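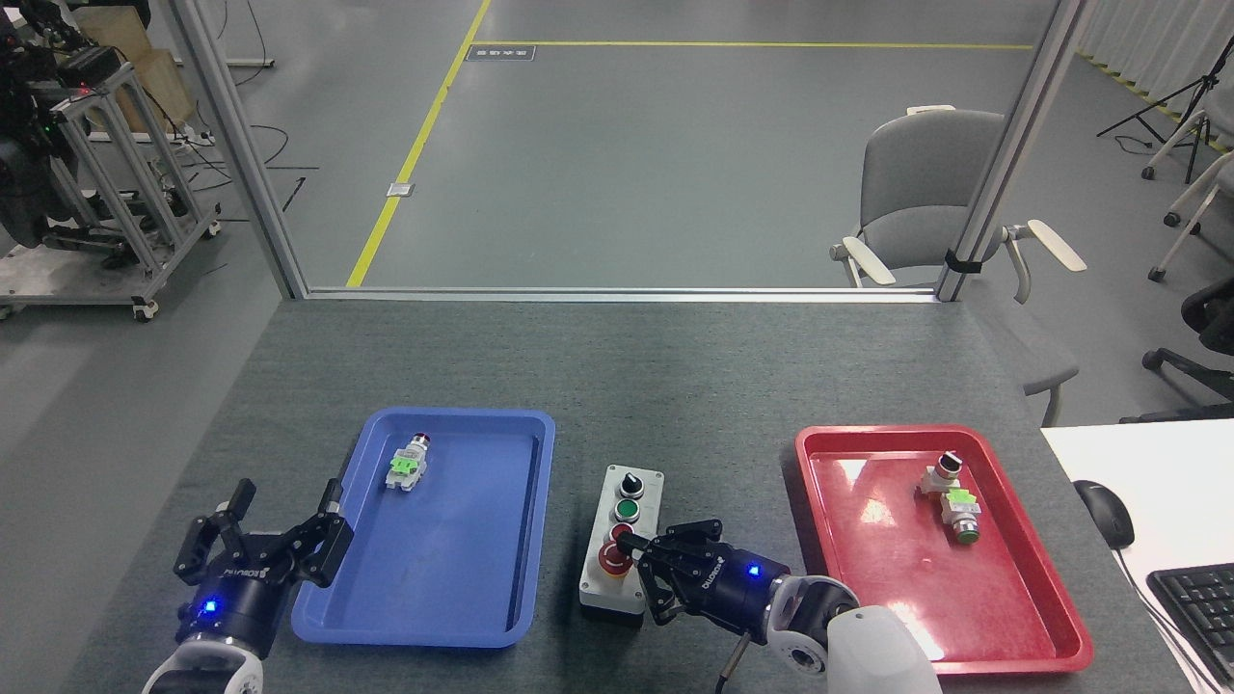
Clarkia bench, purchasing notes, continued

Okay, so we have 2000 dollars left in the small equipment line for Clarkia and it has to be committed before Barry closes the books on it, and I've spent most of today with one eye on the arms and the other on a spreadsheet. I'm writing down what I think we should buy and what I think can wait, so that when Yamuna asks me in November why we have a drawer full of switch parts and no new monitor, I can point at the page.

First, the switch parts. We go through them faster than anyone planned. The task is sorting and fitting the little push-button and selector pieces between the trays and the control box, and the pieces get dropped, pinched, picked up by the cap end and generally treated in ways the manufacturer never had in mind. The green contact blocks are what suffers most. They clip onto the back of the switch, and after enough squeezes from the side the clip goes soft and the block wanders. Then you have a part that looks fine in the tray and is useless as a test piece, and you lose a morning thinking the grasp is bad.

Norkley will sell us a mixed bag of 33 pieces (push-buttons with red caps, push-buttons with green and white faces, and the black-knob selectors) and I'd like to take it. I asked whether we could get only the contact blocks and the answer was yes, but with a longer wait, and the mixed bag is on the shelf now. Toon thinks we should get the blocks alone and be patient. Toon is a more patient person than I am. I've put the mixed bag on the list.

Second, trays. I like our trays! They're cheap, they have a rim that keeps things from skating off onto the cloth, and having one blue and one red means we can talk about them without pointing. But the red one is so shiny. The ceiling lights sit in it in big white patches, and when a part lands in a bright patch the detector gets shy. I tried a sheet of gray felt cut to fit and it was better for the lights and worse for the fingertips, which snagged on it. I want matte trays in the same two colors and about the same depth, so that we don't have to redo the pick heights. Hijazi has something close in their catalog but they only list it in white and black. I've written to ask. If they say no, I'll buy a can of matte spray and we'll see what the plastic thinks of that.

Third, and this is the big one, fingertips and pads. Grekon quoted 539 for a full set of replacement tips for both grippers, with the softer pad material, delivered. I had them split the quote so I could see what one side would cost on its own, and it's a bit more than half, so buying one side first saves us nothing. The right-hand tips are more worn than the left, which makes sense when you think about who has been doing the button pressing. Pressing is hard on tips in a different way from picking. When it picks, the load is on the flat pads. When it presses, everything goes through the closed ends, and the ends are where ours have gone round. A rounded end on the red push button is okay, it's a decent-sized target, but I wouldn't trust it with anything smaller.

So that's my vote for the first real purchase. I've filled in the Grekon form and it's sitting on Barry's pile.

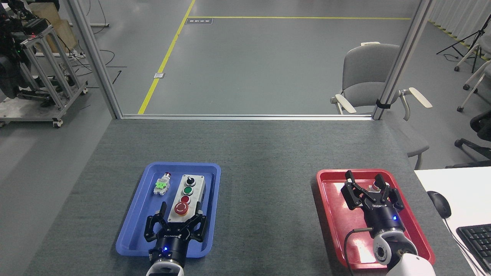
Entry by Milagros Montecinos
Clarkia bench notebook, April 17, 2025

Where we put the control box matters for the next item, so a word on that. We've been running it in two positions, standing on the cloth between the two trays and lying in the blue tray with the selector knob toward the far side and the emergency stop nearest the arms. I prefer the tray position for anything where the left gripper has to straddle the box, and Lorraine prefers the cloth because there's more room either side. Both of us want it to stay put. It's a light box and a firm press shoves it, and then the taught positions are off by however much it moved.

What I'd like is a proper fixture, a low cradle that the box drops into, with pins underneath so it can go in either place and come back to the same spot every time. Our own shop can make one. Lorraine asked them and they came back with 600, which made me choke on my tea, but it includes two cradles and a base plate for under the cloth, and they'll cut it to suit the trays once we've settled which trays we're getting. (So trays first, then cradles. Write that on the wall somewhere.) I did look at doing it with printed parts. We could, and it would cost us filament and two of my weekends, and I have made that trade before and regretted it.

Adding up: 539 plus 600 is 1139, and that leaves us 861 for the switch pieces, the trays, and whatever I've forgotten. The switch bag is well inside that. The trays are hardly worth a line of their own unless Hijazi wants to do a special color run for us, in which case forget it, spray can.

Things I've forgotten, as they come to me:

Cable management. The wrist cable on the right arm hangs in a loop and I'd be happier with it clipped along the link. A bag of hook-and-loop ties and a few stick-on saddles, lunch money. Same order could cover the cables trailing on the floor by the cart on the other side of the glass. I step over those every time and one day I won't.

A cover or a little shelf for the keyboard and mouse. They live right beside the red tray, on the white desk, and it's convenient until you're leaning across to stop something in a hurry. A pull-out shelf would do. Yamuna says she has one in storage from the old bench, so this may cost nothing. Yamuna, if you're reading, I would love the shelf.

A second control box. I go back and forth. One box means that if a button fails we stop, and we've been lucky so far. A second one would also let Toon wire up variants (swap the red and green, say) without taking mine apart. But it's a box and four controls, and he could build it out of the Norkley bag with an enclosure bought separately. I've asked him to price the enclosure before I put it down.

Lights. I know. Everybody says diffusers whenever I complain about glare. I'd want to try the matte trays first, on the grounds that trays are cheap and ceiling work has to go through facilities. If the new ones don't help I'll come back to this.

Not buying this round: the monitor, the stools, the fancy torque driver that Barry saw in a brochure and has mentioned to me at least four times. Sorry, Barry. It's a lovely driver.

One question I couldn't settle is whether the Grekon tips count as consumables or equipment. If they're consumables they can come out of Lorraine's line, which has room in it, and then I could afford the second box without any fuss at all. Barry's first reaction was "equipment," his second was "let me check." I've left the form blank in that column.

To do tomorrow: chase Hijazi on colors, get the outside dimensions of both trays for the shop, and ask Norkley if they'll hold a bag until the paperwork goes through.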